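Progress Report to Hancombe
Gripper Comparison for Household Appliance Tasks
Submitted 3/4/18 by Ximena Bautista

Work since the last report

The October report ended with both arms mounted and the first gripper, the Kadurel, running on one side only. Since then we have fitted the Kadurel to both arms, finished its full set of trials on the microwave, and started the same set with the Ledesma. The third gripper, the Grustel, arrived later than we planned for. It has been bench tested but has not gone through any appliance trials yet.

In total we have logged 979 attempts. An attempt starts with the arm in its rest position and ends when the operator calls it a success, a miss or a stop. Stops are any case where the force limit trips or the operator lets go of the enable switch. We count them separately from misses, as your reviewers asked.

Task list

The list still has 7 tasks. Four of them use the microwave: open the door with the release button, close the door, press a marked pad on the panel, and place a bowl inside. The other three use a drawer, a faucet lever and a wall switch. We said in the proposal that we would run the tasks in order of difficulty. We dropped that after the first week and now run them by station, which saves a good deal of setup time.

The door release has taken more hours than any other task. The button is low on the panel, and a wide gripper tends to come in with its body too close to the countertop. With the Kadurel we had to tilt the wrist and press with one fingertip. With the Ledesma the fingers are shorter, and the wrist can stay closer to level.
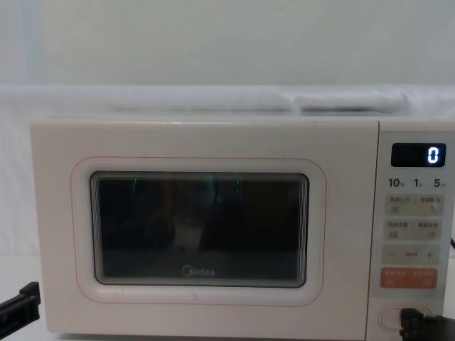
Door-release task on the Midea microwave, gripper at the button.

Each gripper gets 30 attempts per task per operator, with 3 operators. Two of the operators had used the arms before the project and one had not. The new operator's results on the Kadurel were poor for the first two sessions and then came close to the others. We have kept all of those sessions in the data and marked them, so they can be taken out later if that is the better comparison.

What we have found so far

On the button and pad tasks, the shape of the fingertip matters more than grip force. The flat Kadurel tip slides when it meets a curved or recessed surface at an angle. We tried a thin rubber cover on it and the sliding mostly stopped, but the cover wore through at the corner and had to be replaced twice. The Ledesma comes with a softer tip and has not needed a cover.

On the drawer task the order is reversed. The Kadurel closes harder and holds the handle through the full pull. The Ledesma let go partway often enough that we went back and checked its current setting. The setting was correct.

We do not have enough Ledesma attempts on the faucet lever to say anything yet.

Cameras and controller

The chest-height camera gives the best view for the panel tasks and a poor view into the microwave, where the operator has to judge depth through an opening that the arm itself blocks. A wrist camera helps with this. We have one on loan and would like to buy two.

The controller was updated in January. The update fixed a delay at the start of each motion, but it also changed the default force limit, and we did not notice for two days. Attempts from those two days were thrown out and repeated, and they are not part of the total above.

Problems and delays

Late delivery of the Grustel has pushed its appliance trials back by five weeks. We used the time to repeat the bowl placement task with a heavier bowl, a change requested at the last review call. A cable on the left arm also failed at the connector and was replaced from spares. We have one spare left and have ordered more.

Budget

Spending is under plan on travel and over plan on parts, mainly finger covers and cables. We ask for approval to move the unspent travel money to parts. The two wrist cameras would come out of the same line.

Next period

We will finish the Ledesma trials first, then mount the Grustel and run it through the same tasks with the same operators. The faucet lever will be moved to a stiffer base before then, as it flexes under load. The data tables and the operator notes for the Kadurel are ready now and can be sent on request.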